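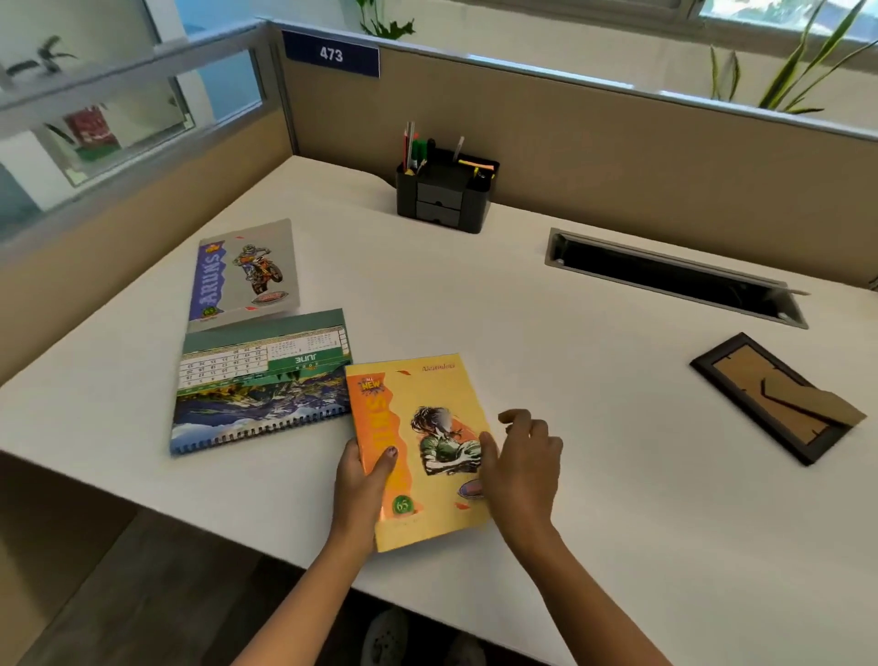 Frequently asked questions about the Desk Reset

We get a lot of mail about the Desk Reset, the monthly tidy-up we do across the Brellden offices, and most of it asks the same handful of things, so we've finally gathered the answers on one page. The Reset is a short, friendly session where everybody clears the top of their own desk, puts back what they use, and finds a better home for the rest. It covers paper more than anything: notebooks, calendars, loose sheets, old meeting handouts. A yellow-and-orange notebook and a spiral desk calendar open to June can take up a good part of the front of a white cubicle desk between them, and once a second notebook lands behind the calendar you're typing with your elbows tucked in. If that sounds like your desk, you're in very good company!

When does it happen?

Thursday, once a month, starting at 3 in the afternoon. Reminders go out that morning. If you're on the phone or in the middle of something, please don't drop it on our account. Start when you can, and if you miss it altogether, do your desk whenever you have a quiet few minutes.

I have several notebooks going at once. Do I have to pick one?

No, and please don't feel bad about it. Plenty of us keep one for meetings and another for everything else (and a third we were given and liked the look of). All we ask is that the one you write in every day stays within reach and the others go upright in the desk file or into the top drawer. Stacking them flat works too, although the bottom one has a way of being forgotten until the fall.

What should I do with a notebook that's only half used?

Keep it if there's any chance you'll finish it. If you'd like to pass it on, tear out your own pages first, check the inside covers for phone numbers and passwords (you'd be surprised), and leave it on the swap shelf by the Nastov room. Notebooks with bright covers go quickly. Anything with customer details in it belongs in the locked shredding bin, even if the rest of the pages are blank and it pains you to part with them.

Where is the best place for a desk calendar?

Wherever you'll look at it. A flat one does nicely to the left of the keyboard if you're right-handed, with the coils toward you or away from you, whichever way you find it easier to flip. If you find you're always setting things down on the corner of it, that's a fair sign it wants to move back a few inches or stand up against the cubicle wall.

Can I keep the calendar pictures when the month is over?

Of course you can. Lots of people pin the mountain ones up, and we have seen some lovely cubicle walls come out of it. Please use the fabric pins from the supply cabinet and skip the tape, which leaves a mark on the panels.

Is there a limit on personal things?

There isn't. Photos, mugs, plants and the odd little figurine are all welcome. We'd only ask that you can lift everything off the desk in one go when it's time to wipe it down.

How do I clean a white desktop?

Move everything off first, then use a soft cloth with warm water and a drop of dish soap, and dry it with a second cloth. Pen marks usually lift with a little rubbing alcohol on a cotton pad. Try it on a back corner before you do the middle. The gritty cream cleaners dull the surface, so leave those for the kitchen sink.

Where do I get supplies?

Desk files, cloths and pins are in the cabinet on the Keogh side of the floor, on the second shelf down. If we're out, write it on the sheet inside the door and we'll restock by the following week. For a replacement drawer key, call extension 69 and have your desk number handy.

What if my question isn't here?

Drop a note in the box by the supply cabinet and we'll add it the next time we update the page. New calendars come in January, by the way, and you're welcome to put your name down early.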